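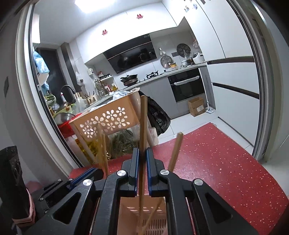
Greens and cooking oil, under the basket.

The Rent Book

Aaliyah Thibodeau found her mother's rent book in January, in a drawer with the takeout menus. It went back 20 years. Each line had a month, an amount and the initials of the man from Hirnham who collected it.

The last amount was 1,109. She had been sending her mother 2,151 every month.

She took the bus over on Saturday. Her mother was washing greens and did not turn around.

"Where does the rest go?" Aaliyah said.

"Sit down. You want soup?"
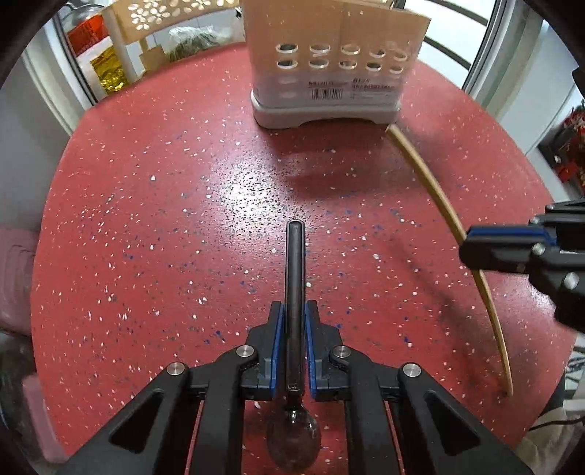

The red table.

They ate. Her mother talked about the upstairs neighbor, Mrs. Voretti, who had fallen again and was too proud to call her son. Aaliyah waited until the bowls were empty and put the rent book between them.

Her mother opened it to the back. There were four more pages there, in pencil — another apartment number, another set of initials.

"She would do it for me," her mother said.

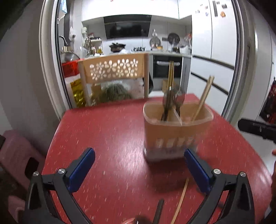
Sunday

Aaliyah went upstairs with the leftover soup. Mrs. Voretti took a long time to reach the door. She looked at the pot and then at Aaliyah.

"You're the daughter," she said. "Does it have salt?"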